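Visit to the Ollstead Works, 16 February 2001

The works at Ollstead overhauls traction motors, bogies and compressors for diesel shunters and two-car units. Our party was met at the gatehouse by Abundio Serrano, the production engineer, and issued with hard hats and ear defenders. The tour took in the bogie shop, the motor shop and the test house, in that order.

Bogies arrive on the low road, are washed, and go to one of two stripping bays. Frames are shot-blasted and checked for cracks with magnetic particle ink, with most attention given to the welds at the transom ends. A frame that fails is repaired on site if the crack is clear of the axlebox guides. Wheelsets go to Paiva for turning and come back with new tyres where needed.
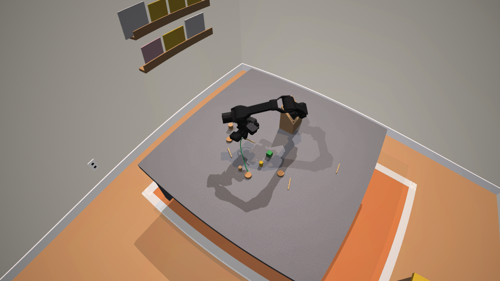
Black arm over a grey tabletop, with a wooden block.

The motor shop handles the Pradex four-pole machine almost exclusively. Armatures are stripped, baked, rewound if the insulation reading is poor, and dipped in varnish. Commutators are skimmed and undercut on a lathe installed in May of last year. The older lathe has been kept for the smaller auxiliary generators, which do not fit the new chuck without packing. Serrano gave the output to date on the present contract as 976 motors.

Brush gear is a continuing difficulty. The original holders are no longer made, and the replacements from Emelo need the mounting face machined before the brushes sit square. 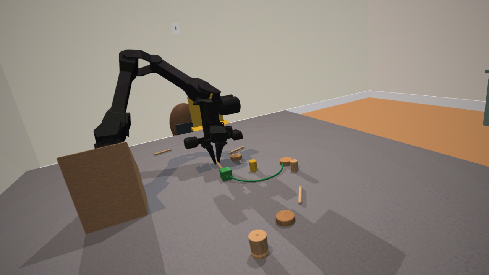 Bearings are renewed at every overhaul regardless of condition. The grease specification changed twice during the contract and the stores still hold both types, in separate cages.

Test house

Each motor is run light for 60 minutes in each direction and then loaded against a second machine. Vibration is recorded at both ends. We watched one test from the control cabin; the figures were within limits at the drive end but were to be taken again at the commutator end.
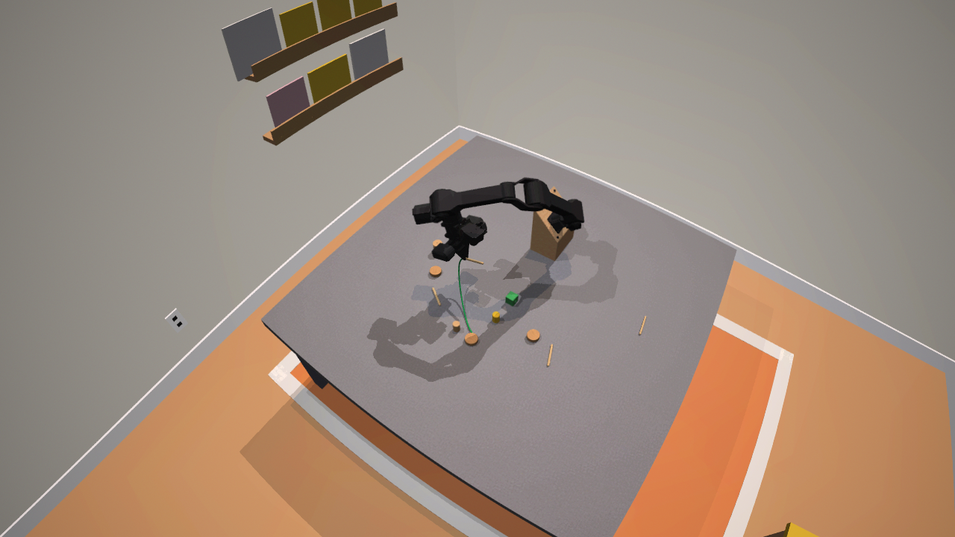
Compressors and departure

Compressors are rebuilt in a lean-to beside the test house by a team of two fitters. Valve plates are lapped by hand. Number 57 was on the bench with its crankcase open, awaiting a set of rings. The party left by the north gate at four o'clock.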